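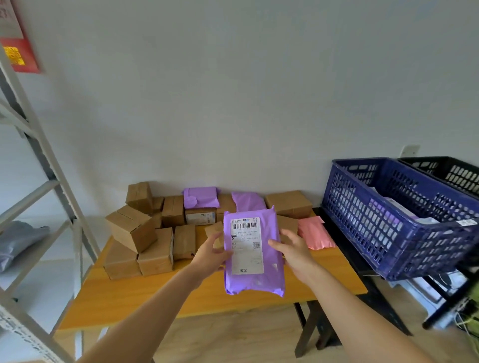

The Nulholm Student Robotics Program is a two-year course of study and practice in automation, open to secondary and technical students in the Nulholm and Dristdale districts. It was founded on the belief that young people learn engineering best when they work on a task that already exists in the world and has not been fully solved. The task chosen for the program is parcel sorting. Students begin by handling parcels themselves at a sorting table, where brown cardboard boxes of different sizes are mixed with soft plastic mailers, and where a shipping label may lie across a creased surface, as it does on the purple mailer. They learn early that a box and a bag ask very different things of a hand, and that a barcode must be turned toward the reader before it is of any use. This experience forms the basis for all later work in design, programming and testing.

Our Mission

The program exists to give students a sound and practical grounding in robotics, without regard to their previous experience or the resources available at their home schools. It seeks to prepare graduates for further study, for apprenticeships and for employment in the many fields in which people and machines now share the work. It also seeks to encourage careful habits: keeping accurate records, testing one change at a time, and reporting results that did not meet expectations as fully as those that did.

History

The program began as an after-school club of five students at the Nulholm Technical School. Its first project was a small conveyor with a tilting tray, built from salvaged printer motors, which could separate parcels into two bins by weight. The conveyor remains in use as a teaching model for first-year students, although the tray has been replaced several times.

Interest in the club grew when students from Dristdale were invited to attend the spring session. The two schools afterward agreed to combine their equipment and teaching hours, and the club became a formal course with its own curriculum. To date, 233 students have completed at least one full year of study. The sorting project has been retained throughout, with each class receiving the records and designs of the class before it.

Course of Study

The first year is devoted to observation and handling. Students sort mixed parcels by hand, record the order of their movements, and prepare written notes on grip, reach and the position of labels. They study basic electronics, simple mechanics and an introductory programming language. By the end of the year, each student is expected to have built a working gripper and to have tested it on both rigid boxes and flexible mailers.

The second year is devoted to the complete system. Students work in teams on one of four areas: gripping, label reading, motion planning, and safety. Teams meet together every second week to present their progress and to agree on changes that affect one another. A change to the shape of a gripper finger, for example, must be reviewed by the label reading team, as a finger placed over a barcode will prevent the parcel from being scanned.

Soft mailers continue to receive particular attention. They fold under pressure, their contents shift, and their labels seldom lie flat. Students in the second year keep a separate logbook for these parcels, in which each failed pick is entered with the grip used and the place on the bag where contact was made. The logbooks are kept in the workshop and may be consulted by any member of the program.

The Stelmakh Workshop

Practical classes are held in the Stelmakh Workshop, on the lower floor of the Technical School's east building. The workshop is equipped with hand tools, soldering stations, two 3D printers and separate areas for building and testing. Protective eyewear is required in the building area at all times. The test area may be used only when an instructor is present, and every powered device must be fitted with a stop switch before it is operated.

The Trotuseo Challenge

Each May, second-year teams take part in the Trotuseo Challenge, an interschool competition in automated handling. Every team is given the same mixture of boxes and mailers and is asked to move them from a table into the correct crates. Points are awarded for correct placement, for undamaged parcels and for the quality of the team's written report, for a possible total of 1000. The report carries 215 of these points. Students are therefore advised to begin writing in the fall term.

First-year students attend the competition as observers and assist with the preparation of the tables. Participation in the challenge is not a condition of completing the course, and teams may instead present their work at the school's annual exhibition.

Admission

Applications are accepted from students entering the tenth grade or above. No previous knowledge of programming or electronics is required. Applicants are asked to submit a short letter describing something they have built, repaired or taken apart, together with a note from a teacher or other adult familiar with their work. There is no charge for tuition or materials. Students from Dristdale may use the late school bus on class days.

Applications for the coming school year must be received by July 20, 2024. Forms are available at the main office of the Nulholm Technical School and at the guidance office in Dristdale. Families who wish to see the workshop before applying may arrange a visit through either office.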